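Mesa de trabajo Skeltosico 801: revisión tras un invierno de uso

La compré en octubre para corte y repaso de costura. Sustituye a una Berisha plegable que cedía por el centro. Precio: 346 euros, portes aparte.

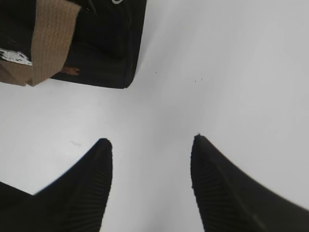

Superficie clara, tono blanco grisáceo.

Montaje: 30 tornillos, llave incluida. Las patas regulan bien, aunque el tope inferior roza con la contratuerca. Conviene apretar en cruz y repasar a la semana.

Estabilidad correcta con la máquina a velocidad media. A velocidad alta transmite vibración al lateral izquierdo.
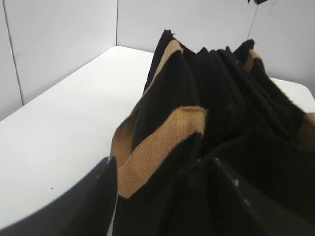 El tablero admite alfileres y regla metálica, pero el cúter deja marca, así que uso base de corte. La tiza sale con paño húmedo; el rotulador textil, no del todo. El manual (ref. 2421) desaconseja disolventes.

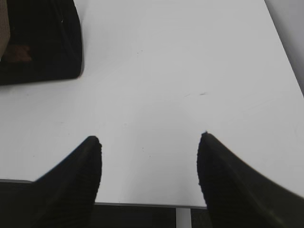 Tablero blanco, acabado mate.

El servicio técnico de Rurkbridge envió una contratuerca nueva sin coste. Falta un pasacables. Nota: 7,5 sobre 10.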